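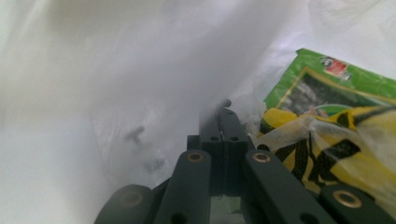 Noelia Olmedo
Maker and parts packer, Giltik shared workshop

The Pernitard is our hand-held gripper, and it's the one I reach for when I'm sorting grocery bags at home or trying a new wrist camera on the bench. The dark flat bars are a parallel linkage, with brass bushings at the pivots, and the fingertip is narrow and rounded so you can nose it in among crinkly packets (my favorite test, I'm afraid, and a noisy one!).

Darragh Ó Conaill drew the first version in June, and we've changed the arms 3 times since then.

Weight: 600 g, almost all of it in the linkage
Part number: 1265
In the kit: bars, bushings, screws, printed handle
Not in the kit: camera, motor

Do write to us before ordering if you want left-handed grips.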